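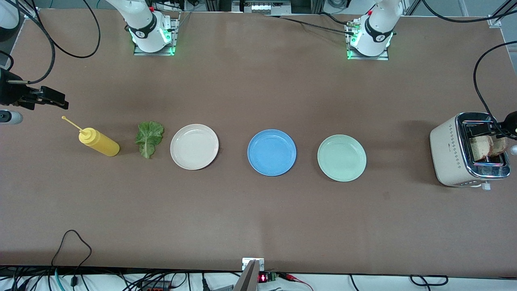

Komholm evening classes to move to Ornero building in February

Komholm Adult Learning will move its evening program to the former Ornero building on the east side of town in February, the center said in a notice to students.

November 2018

The move affects 34 courses, including bookkeeping, English as a second language, sewing, basic electronics and first aid. Daytime classes will stay at the present site on Altatance Street until the end of the spring term.

Nazanin Zamani, the center's director, said the lease on the upper floor at Altatance Street ends this winter and the landlord wants the space for offices. The center looked at two other sites before signing for the Ornero building.

"We wanted a place on a bus line with parking that stays open late," Zamani said. "Most of our evening students come straight from work."

The new space has eight classrooms, a small kitchen and a reading room. The upper floor is reached by stairs and an elevator. Van Damme, the contractor hired for the work, is putting in new lighting and repairing the heating. Painting will follow in the new year.

Course fees will not change for the spring term. Students who have already signed up do not need to do so again, but they should check their start times. Some classes will begin 20 minutes later than they do now to match the bus schedule – the last bus back to the center of town leaves at 10:05 p.m.

Tomos Morgan teaches bookkeeping on the present site and has been with the program for 11 years. He said the rooms there had become too small for his beginner group.

"I have had people sitting on the window ledge," Morgan said. "I am glad to be going, though I will miss the bakery downstairs."

Not everyone is happy with the change. Yvonne Garside, a student in the sewing class, said she walks to Altatance Street and will now need a ride.

"I don't drive at night," she said. "I will finish this term and then see."

Zamani said the center is putting together a list of students who can share rides. Anyone who wants to be added can leave a name and phone number at the front desk.

An open evening at the new building is planned for the week before classes start. Ye-ji Ban, who handles enrollment, will be there to answer questions about courses and fees. The spring course list can be picked up at the center's office and at the public library.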